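Wrist view is nearly all blank table at the start of each episode. Keep these or trim them?

posted in Robot Learning > Collecting Demos

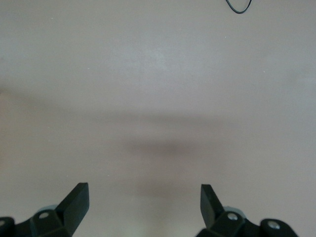

Stunetti asked in the thread on my last post whether I'd checked how long the arm sits still before the first move, because a policy that sees a lot of nothing will learn to do nothing. So I went and checked. It's bad.

Setup, quick. One arm, two finger gripper, wrist cam between the fingers looking down. Second cam on a tripod off to the side. Pale gray table. Task is pick up a small block and put it in a tray. Teleop with a leader arm. 500 episodes so far, took me most of November evenings. Recording at 20 frames a second.

Every episode starts from the home pose with the gripper open. From there the wrist cam gets gray. Gray table, the arm's own shadow, bit of black cable hanging in at the top, the two fingers. The block is nearly always outside its view until I've swung over. Tripod cam sees the block fine the whole time.

What's happening at run time: trained policy sits at home pose. Just sits. Sometimes for a long while, then it goes and does a decent pick. Sometimes never goes. If I bump the arm by hand a little it wakes up and does the task. Which is kind of funny the first time and then not.

In the worst episodes there are 52 still frames at the front before anything moves. That's me hitting record, putting my hand on the leader, looking up. The good ones have 6.

What I want to know

- do I cut the still frames off the front, all of them, or leave a few
- do I throw out the blank wrist frames where it IS moving but sees no block. part of me thinks they're useless
- is the shadow going to be a problem. it moves around depending on the time I record, evening is lamp only, morning has the window
- should I just re-record. please say no

Training is plain imitation, action chunks, both cams in. Nothing exotic. I haven't changed any of the defaults except batch size becuase of memory.

Edit: actions are absolute joint positions, somebody asked.
Edit 2: yes both cams are synced, checked it.

Wiegand
Accepted

Don't re-record. Trim.

The sitting still is the classic thing. Your first frames all look the same, same pose, same gray, and the action that goes with them is "stay where you are" in a big share of them. With absolute joint targets that means target = current position. The policy sees home pose, says home pose, gets home pose. Next step same again. Bumping it knocks it out into a state where the demos always moved, so it moves. Your bump test already told you the answer pretty much.

How I'd do it.

Go through each episode, compute the change in joint positions frame to frame. Include the gripper. Find the first frame where the change goes over a small threshold and stays over it for a few frames in a row. One spike is usually encoder noise or you grabbing the leader. Cut everything before that, but leave a couple of frames in front. I leave two or three. If you cut right on the first moving frame you end up with a start state that's a bit off from true home and then it's never seen real home at all. Seen that go wrong.

Use the follower joints for finding the start, or the commanded ones, just pick one. Commanded leads by a little. Doesn't matter much. Do matter that you cut both cameras and the actions at the same index. Sounds dumb. I've shipped a set to myself with the wrist video shifted and lost a weekend.

Same thing at the tail. People park the arm and then reach for the stop key. If you've got long stills at the end the policy also learns to freeze over the tray, which matters less, but a freeze is a freeze. I keep more at the end than at the front so it learns to hold once it's done.

Also look in the middle. Pauses right before closing on the block are common when you're new at the leader arm. You line up, stop, think, close. Don't cut those blindly, cutting in the middle makes a jump in the action sequence. If a pause is really long I drop the whole episode. You've got 500, you can afford to lose the ugly ones.

On the blank wrist frames while moving: keep. All of them. The policy has two cameras, and in that stretch the tripod one is carrying it. What it needs to learn there is "wrist shows only table, so trust the other one and go". If you drop them it has no idea how to get from home to the block. At run time the wrist cam will still be showing table, you can't drop it there.

Keep your originals. Write the trimmed set to a new folder. Please.

Seton

Agree with most of that, different take on where the problem is.

Trimming fixes the data you have but I'd change the start pose too. If the wrist camera sees no part of the task from home then a whole camera is doing nothing for the first part of every run. Raise the home pose and tilt the wrist so it takes in more of the work area. Even having the tray corner in view gives it something to hang on to. Next batch only, don't mix it in and hope. Well, you can mix it, but then start the policy from both poses when you test and write down which one you used.

And vary the start. Right now it's the same home every time, so the set has one start state copied 500 times. Jog the arm a bit off home before you hit record. Little bit left, little bit higher, gripper half closed now and then. Doesn't need to be fancy. Record 20 like that and look at them before doing more.

Shadow. Yes it can matter, less than people fear. On a plain pale table the shadow is the strongest thing the wrist camera has besides the fingers, so the network is going to use it if it's useful. It sort of tells it how high up it is. Fine if your light stays put. If you train under the lamp and run by the window then that cue is wrong and you get pokes into the table or closing too high. Either fix the light (blind down, lamp on, always) or record enough of both. Half and half is not needed. I would just not have a single lighting for everything and then demo it at a different hour, which everybody does.

Brightness and contrast jitter in training helps with overall level. Does NOT move the shadow. So don't count on it for that.

Cable: tape it or route it behind the wrist. Not because it's in view. Because it'll sit differently next week and then it's one more thing that changed when the numbers go down and you're guessing. Any slack at the wrist will also catch on something at full rotation sooner or later. If you do move it, do it before the next batch and make a note.

One thing I'd push back on, leaving two or three stills. With chunks it hardly matters as long as the chunk is longer than what you leave. If most of the chunk is motion it'll get going. How long is your chunk?

Brekeck

had same thing. i just deleted the episodes w/ long starts, didn't trim anything. worked ok

also try longer chunks. mine was too short and it froze, made it longer and it stopped. never figured out if it was that or the deleting, did both the same day sorry

a foot pedal for record start is nice, hands already on the leader when it begins. cheap

Comments on the accepted reply

original poster: Trimmed with the threshold thing. Had to play with it, first value cut into real motion on the slow ones, I start really slow apparently. Kept three in front. Retraining now, will run over night. Chunk is the default, I'd have to look.

Wiegand: Plot joint speed for a handful before you trust one threshold for all. Slow starters are where it bites. You can also smooth first then threshold.

original poster: Ok it goes. Left home right away on every try this morning. Still misses the block to the left when the window is bright, so I guess that's Seton's shadow thing. Or my calibration. Blind is down now, will do a batch with it up later. Pedal ordered.

Seton: Check the tripod didn't get nudged before you blame the light. Overlay a frame from an old episode on a live one and look at the table edge.

original poster: tripod was nudged.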